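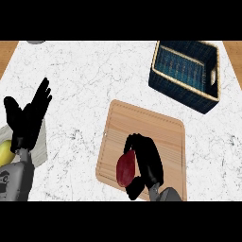
Resealing a Shower Tray

Old silicone has to come off completely. New sealant does not bond to cured sealant, and a joint patched over the top will usually lift within a season.

1. Cut along both edges of the bead with a plastic scraper. Metal blades mark acrylic.
2. Apply sealant remover and leave it for 2 hours. Stubborn sections may need a second coat.
3. Wipe the joint with denatured alcohol and let it dry overnight. Trapped moisture is the usual cause of black spots under a new bead.
4. Fill the tray with water to just below the rim before sealing. The weight opens the gap to its working width. Stand on a towel outside the tray, not in it.
5. Mask both sides, run one continuous bead and smooth it in a single pass. Pull the tape while the silicone is still wet.
6. Leave the water in for 24 hours, then drain.

One 294 ml cartridge is enough for a three-sided tray with almost nothing left over. Sandine and Kuo both sell a sanitary grade in white and clear -- check the date on the base, as old stock stays tacky. On Renance trays with a factory upstand, seal the front face only.

Updated 2024-06-24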